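Tarnton House Guest FAQ

Updated for June. Read this before you email, most of it is in here.

When can I check in?
From 3 pm. Earlier if the room's done, no promises. Bags can go in the hall cupboard from 10.

I'm getting in late. Is that OK?
Yes, up to 11 pm. After that you need the key safe code, so text us before you leave home. Last bus from Landeg gets in at 10:40 and it does not wait for anybody.

Where do I park?
Behind the house, first come. If it's full try Sultance Street, free after 6 and all day Sunday. Don't use the bakery spaces. They tow.

What's in the rooms?
Bed, two pillows, towels, kettle, hooks, a chair. Extra blankets on request. No TVs upstairs. There's one in the lounge, remote is usually down the side of the couch.

How often do you change the sheets?
Every stay. If you're here a week or longer we change them on Wednesday, leave the door unlocked or put your bedding outside by 9 am. Miss it and you wait til the next one, sorry.

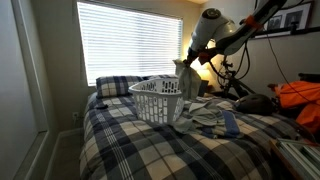

Towels are separate. Ask at the desk any morning and you'll get clean ones, no charge. Beach towels are $20 deposit, back when you bring them back.

Can I do my own laundry?
Yes. Machine is in the basement, takes the Endum tokens, not coins. Tokens at the desk. Dryer is slow, give it two goes. No washing after 9 pm, room 4 is right above it.

Is breakfast included?
Included if you booked direct. Otherwise pay at the desk. 7:30 to 9:30, cereal, eggs, toast, fruit. Tell us about allergys the night before please, not at the table.

Do you take dogs?
One dog per room, ground floor only. Not on the beds. Not left alone at breakfast either. $40 per stay, whatever the size.

Is there wifi?
Yes, good downstairs, patchy on the top floor. Password is on the back of your key card.

Can I cancel?
Up to 7 days before, full refund. After that we keep the first night. No-shows pay for the lot. Changing dates is free if we have the space.

Is there a deposit?
$100 for groups taking the whole house. None for single rooms.

I left something behind.
Email with your room number and what it is. We keep things for a month and then they go to the thrift store in Landeg. You pay postage. Phone chargers, we have more than 20, so describe yours properly.

Who do I ask for?
Azucena Cárdenas, desk, mornings. Evenings ring the bell by the stairs, twice if it's urgent. Extension 816 from any of the hall phones.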